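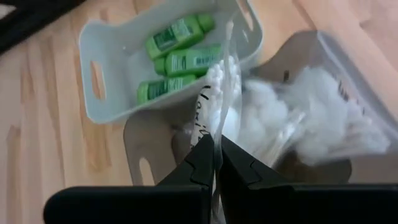
How many episodes do we need before training is worth starting?
The course set is 1,184 episodes, and the training script runs happily on any folder of 27 or more. For the coursework, please use at least 1,000.

Sirader Tidying Set: README

Contents
Episodes recorded by students on the second-year robotics project at Damasceno College, spring term. The task is sorting household items between open containers on the floor: bottles, bags of cotton swabs and other small bathroom goods. Every episode has wrist camera video, joint positions, gripper opening and one line of text giving the instruction.

Folders
episodes/ holds one numbered folder per episode.
splits/ holds the train and test lists. Don't edit these. If you want your own split, copy the file and put your group name on it.
tools/ holds the viewer and the converter to Ustis format.
notes/ holds the lab diary, typed up as written, spelling included.

How it was recorded
Students worked in pairs, one on the controls and one resetting the items. Each episode stops at 45 seconds whether the task is finished or not. Unfinished ones are kept and marked "partial" in the index. Containers were moved between episodes, so don't rely on their positions.

Known problems
Clear plastic bags are hard. The film creases in the fingers and the edges are difficult to pick out on video, and the bag detector in tools/ misses many of them. Use the text instruction to check what is being held.
Fast moves blur the wrist video.
The gripper opening was logged in the wrong units for the first batch. The converter corrects this, but the raw files are unchanged.
Small print on labels can't usually be read, so please don't set tasks that depend on it.

Loading
Run tools/check first. It lists missing files and stops. Then run the converter and point Gultham, our training script, at the output folder. Group accounts have enough disk space for one converted copy, so delete the old one before making another.

Use
Free for teaching and coursework. Ask before passing it outside the college.

Contact
Halvard Strand, robotics lab. Report bad episodes by number, with the time in the video where the fault starts. Fixes go into the May release.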